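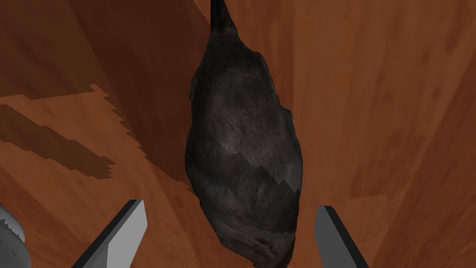
Figure 3. Simulated wrist view: a dark bird model on the wood surface, with the open gripper fingers either side of its lower end.

4.2 What we spent, and what we put off

I'll be blunt about the money, as I always skip to this bit in other people's papers and it's usually missing. We had one pot to plan with, and my first draft of the budget put nearly all of it into an arm. Svyatoslav Marchuk talked me out of that over a long lunch (thank you!) and we started in simulation, so that we could work out what we needed before ordering any of it.

The big question was the gripper. Feathered, lumpy, rounded things like the model in Figure 3 are awkward for flat parallel fingers, and I wanted to know whether the plain pair would do or whether we'd have to pay for something softer. Ultia quoted us 1590 euros for their basic two-finger unit. Prellow wanted 300 more for a version with swappable pads, which sounded lovely, but the pads are sold separately and wear out, so I put down another 100 a year for those and then got cross and went back to the basic one.

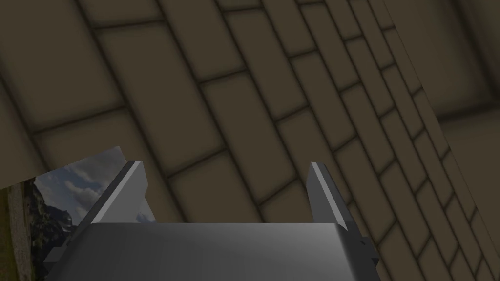 The wrist camera was the other line I kept rubbing out and writing in again. What it sees depends completely on where the arm is pointing, and in some poses that's mostly wall! So we budgeted for a second, fixed camera from Galanis, and I'd tell anyone planning a similar cell to leave room for one, plus the mount and the longer cable (I forgot the cable).

Delivery was 15 weeks for the arm, ordered in July. We used the wait to redo the table layout in the simulator and to argue about whether Finel's service plan was worth having. We left it out of the first year and kept it as an option for the second, and the figures in the next section are worked out on that basis.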